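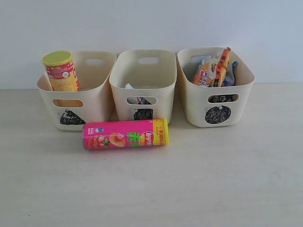 Symbol-conditioned bin sorting: gallery

Lonine is the planning layer we use for pick-and-place work on packaged goods. These pictures belong to the part of the project where the target bin is named by a drawn mark instead of by a position. An instruction reads "put the can in the triangle bin", and the planner has to resolve the word to a mark, the mark to a bin, and the bin to a drop pose. If the bins are moved, nothing in the instruction changes.

The marks in the opening picture are a triangle, a square and a circle, scribbled in black marker under the front slots. The pink can on its side is the awkward class of object. It needs a grasp across the axis, and the planner must choose whether to turn it upright before release. Yaw Frimpong wrote the grasp sampler, which proposes 544 candidates per object and passes the best 8 to the collision check. Kobina Boateng maintains the mark detector.

Two known faults remain open in the February branch. The detector sometimes reads a slot in the bin wall as a mark when the contents behind it are dark. The drop pose is also computed from the rim height alone, so a bin filled to the rim gets the same release point as a nearly empty one. Benedicta Asamoah has a depth-based correction in review, with a limit of 6 retries before the planner asks for help.

Wrist view

The wrist camera is used for the last stage of the approach. The planner keeps the bin estimate from the wider view and only updates it when the mark is fully inside the wrist image. Partial marks are logged but ignored.

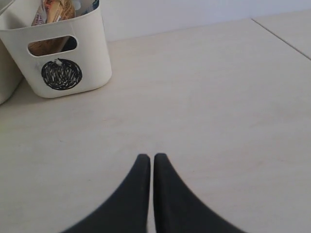
Wrist camera, fingers slightly open and holding nothing. Bin with a round, hatched fruit mark at upper left.

Mark detector and logging tools: Kobina Boateng. Page kept by Yayra Abugri.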